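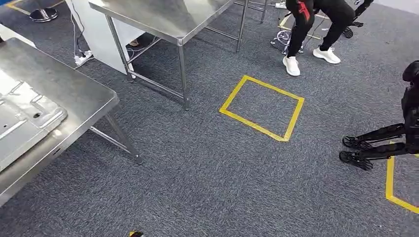
Henao, responsável pela montagem de postos de trabalho na Trummont

3. Mesas de inox: montar, nivelar e arrumar à volta

Antes de mais, varra a alcatifa. Já montei mesas em cima de parafusos perdidos e depois andei uma tarde inteira à procura do desnível!

1. Vire o tampo ao contrário sobre um cartão (o inox risca-se só de olhar para ele) e encaixe as pernas sem apertar.

2. Coloque as travessas de baixo, as que ligam as pernas junto ao chão, e só agora aperte tudo. Eu dou 3 passagens com a chave, sempre em cruz.

3. Ponha a mesa de pé com a ajuda de alguém. Verifique o nível nos 4 cantos e espere um dia antes de voltar a verificar — a alcatifa cede um bocadinho com o peso.

4. Marque o lugar com fita amarela no chão. Gosto de tiras curtas, que descolam menos do que as compridas.

5. Deixe passagem entre uma mesa e a outra. No mínimo 1085 mm, medidos de tampo a tampo e não de perna a perna.

Nota: a extensão elétrica pode ficar no chão, perto do armário branco, com os cabos a descer pela parte de trás. Se sobrar cabo, enrole-o e prenda-o com velcro.

Cuidado: as chapas estampadas têm rebordos que cortam. Pegue-lhes com luvas e pouse-as deitadas no tampo, nunca de pé contra uma perna da mesa. E por favor não as arraste, que os riscos depois não saem.

Para limpar, pano macio e detergente neutro, sempre no sentido do escovado. O reaperto das travessas faz-se em junho, com a chave que vem no saco da Prilbridge.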